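Loltau Tabletop Set: recording and labeling rules

Maintained by Irina Coman and Darren Hartley. Last revised 12th May.

Scope

These rules apply to all two-arm tabletop episodes in the Loltau set. They cover table setup, object placement, speed limits and annotation. Sites that record under the older Mivix rules should convert their metadata before upload – see convert_meta in the tools folder.

Table setup

Use a plain white top. A seam between panels is acceptable if both panels sit level. Keep the wall behind the table free of posters and shelving. Cables must hang clear of the work area and must not cross the top between the arms.

Props may be mixed: toy food, food containers, bowls and household bottles can share a table. Episodes with a mixed table carry the tag clutter_mixed. A bowl held by one arm is logged as held, with the arm side, and is left out of the table list.
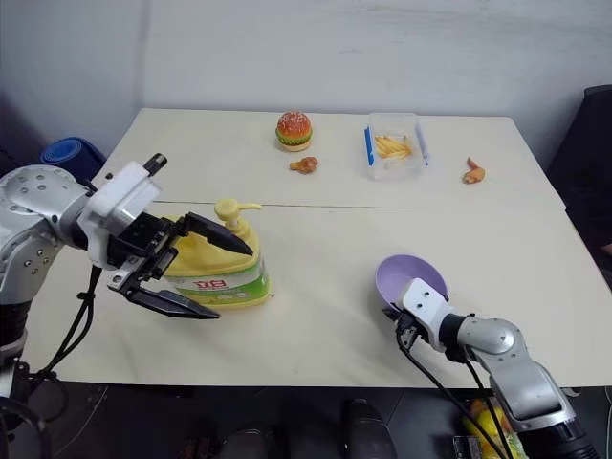 Motion limits

Gripper speed near any object: 100 mm/s.
Free motion above the table: 200 mm/s.
Maximum episode length: 600 frames.

An operator stays within reach of the stop button while either arm is powered. If the arms touch, stop, mark the episode contact_fault and do not resume it.

Annotation

Label objects by type and main color, e.g. "yellow pump bottle". Brand names and label text are not transcribed. Toy food takes the prefix toy_. Left and right are always given from the head camera's view.

An open gripper beside an object is labeled approach or release according to the neighboring frames, never from a single frame. Where two annotators disagree, Rodica Munteanu's group decides.

Known issues

Batches recorded before October use "box" for clear food containers. Relabeling is pending.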